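Play kitchen stuff: storing it, cleaning it, setting the table

Posted by Zlata Shevchuk, 17 Jan 2021
Filed under: Kids' corner, Tidying

Quick one today, dinner's on. A few of you asked how I keep the toy food from taking over the living room. Short answer, I don't always. Long answer below.

Sort first

Dump it all on a sheet. Everything. Food in one heap, dishes in another, cutlery in a third. Anything cracked or chewed goes in the trash, no discussion. Odd halves of cut-apart fruit, give them a week in a jar on the shelf to find their partner, then out.

Don't sort by color. Looks great for a day. Kids don't think like that, they think "soup" or "breakfast".

Boxes

Shallow beats deep. Deep bin = everything gets tipped out to reach the one carrot at the bottom. I use two Parari trays, the low ones, slid under the bench. Lids are a waste of money here, they get lost or sat on. Small stuff like eggs and grapes in a zip bag inside the tray.

Label with a drawing if they can't read yet. Masking tape and a marker is fine. Mine have been re-taped twice, still fine.

Washing plastic food

Warm water, squirt of dish soap, old toothbrush for the grooves. Bread and anything with ridges gets grubby fastest. Rinse, then dry on a towel, and shake the hollow ones. If you hear water sloshing inside, leave it hole side down overnight. Water left in there goes black and then you have to throw it out.

Not the dishwasher. Tried it in April, top rack, one banana came out bent.

Wooden peices: wipe only. Damp cloth, dry cloth, done. Never soak, the paint lifts.

Felt food, hand wash cold and press flat in a towel. Don't wring.

Toy pots can go in the sink with everything else but dry them right after, especially round the handles.

Toy cutlery

Check the tips. Run your thumb along the fork. If there's a sharp burr, a nail file takes it off in a minute. Metal-look plastic scratches, so no scouring pads.

Keep knife, fork and plate together as a set, with a fat rubber band or a small drawstring bag. A set that stays together gets used. Loose forks end up down the back of the couch (ask my couch).

A place to play

Put down a cloth. Dark one if you've got it, plain, no pattern. Shows the crumbs, hides the marker. Big enough to hang over the edge a bit so it doesn't slide, or a strip of shelf liner underneath.

Then a real placemat, one of your old ones. Gives them a place to build on and the food mostly stays put. Woven ones are good, toys don't skate around like they do on vinyl. Khương at the Rillwood thrift store put a stack aside for me and I'm still working through it. Vacuum them with the brush head, both sides.

Setting it like a real meal

This is the bit my lot like best. Plate on the mat, knife on one side, fork on the other, one thing on the plate, the rest waiting nearby. Swap what's on the plate and it's a new meal. Don't fuss over which side the fork goes, they'll pick it up from the real table.

Keep the number of foods low. Five or six things out, rest in the tray. More then that and it's just a pile again.

Butter on the plate in the first one, bread in the second, same orange-handled knife and fork:
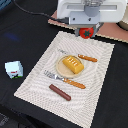
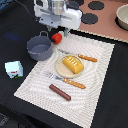

Clearing up after

Food goes first, then dishes, then shake the cloth outside. In that order or you'll be hunting for peas in the flower bed. Give each kid one job. Smallest one does the food, it's easiest to throw in a tray.

Timer helps. Song helps more. We do one song, tray under the bench, finished or not.

Rotate every few weeks. Half the stuff goes up in the closet and when it comes back down it's new again. Write on the bag what's in it, I never do and then spend ages opening them all.

Buying more

You don't need more. But if you do, buy secondhand and by the bag. Triltska sets mix well with other makes, sizes are near enough. Check the seams before paying, squeeze each piece, if it pops open in the store it'll pop open at home. Smell it too. Musty ones never really come right.

And skip anything tiny if there's a baby in the house. Obvious but I've had to go through ours again this week.

Next time: dress-up clothes, and what to do with all the single gloves. Got to go, the rice is catching.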